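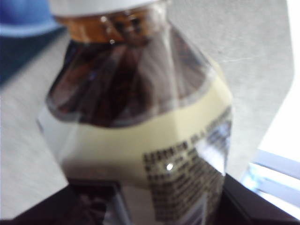

A morning at the Branine sauce works

11/12/19
By Crescencio Ocampo

Branine opens its doors to visitors twice a year, in March and again before Christmas. I went on the winter date with a coach party from Witovwood. The works sits behind the old goods yard and the sign is small, so allow time to find it.

We were met by Dušan Hudec, who runs the bottling side. Groups are limited to up to 20, and everyone gets a hairnet and a white coat. Rings and watches go in a tray at the door.

The tour starts in the store, where the vinegar, molasses, tamarind and dried chillies come in. The chillies are bought through a firm called Xolalpa and kept in a separate room with its own door. Even so, several of us were coughing by the time we left it.

Next is the boiling room. There are two pans, and each batch makes 463 bottles. Dušan said the number is awkward because the pans were bought second-hand and never matched the crates. The sauce goes in thin and brown and comes out close to black. You only see the red in it near the shoulder of the bottle, where light gets through the glass.

Bottling was the part I had come for. The bottles are glass with a white cap, a brown ring round the neck and a cream label. The small print is in black on the label itself, in a tight block that follows the curve, and I needed my reading glasses for it. Dušan told us they tried a larger label last year, printed by Provireo, but it creased at the shoulder and they went back to the old size.

The line was stopped for ten minutes while a belt was adjusted, so we had the tasting early. It was served with cheese on toast and cold ham. The plain sauce is sharp first and sweet afterwards. I found the hot one too salty.

The shop takes cards. I bought two bottles of the plain. Parking is free but the yard gate shuts at one. From Witovwood the 207 bus stops at the end of the lane, and it is a ten-minute walk from there, uphill on the way back.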